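About Arnangate

Arnangate is a shared workshop for people who build robots on their own time. Kittipong Thongsuk started it in his garage with one bench and a secondhand 3D printer. We now rent 2,520 square feet behind the old Petchrat bakery, and members can use it until 10 at night.

Our longest-running project is Duvov, a two-armed robot for small jobs around the house. We try the arms in simulation first, in a tiled room with a potted plant on the floor. 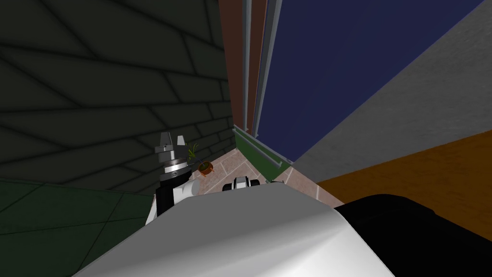
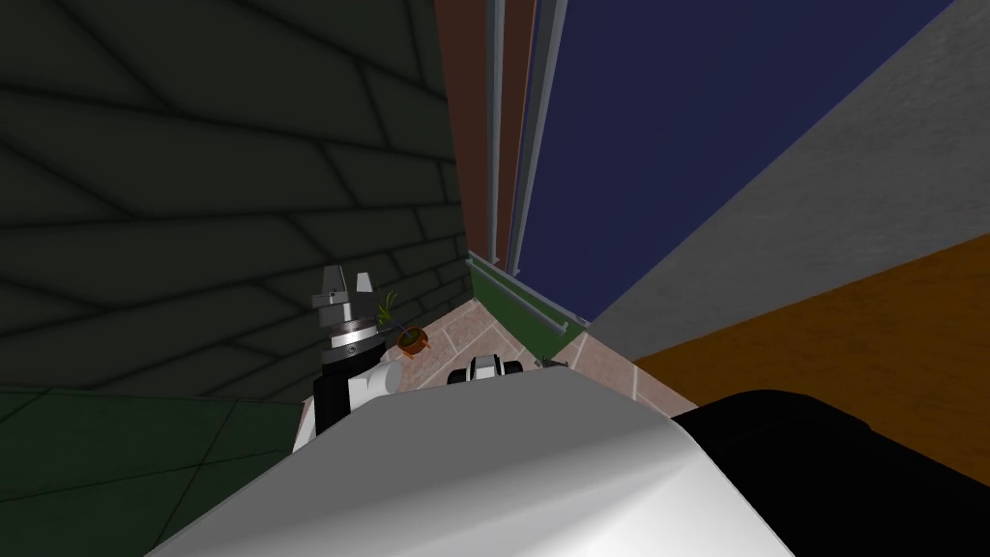

The control software is called Cerix. Kittipong wrote the first version in August, and 3 members look after it now. A new motion has to complete 2,000 simulated runs before we load it on the real arms. Printed parts, wiring and motor mounts are all done in the shop.

Membership is month to month. You get a shelf, a key and time on the printers and the small lathe. You do not have to work on Duvov. Other members are building a camera slider, a seed planter and a chess player.

New members start with an evening on shop safety and soldering. To visit, use the contact form and tell us what you are building.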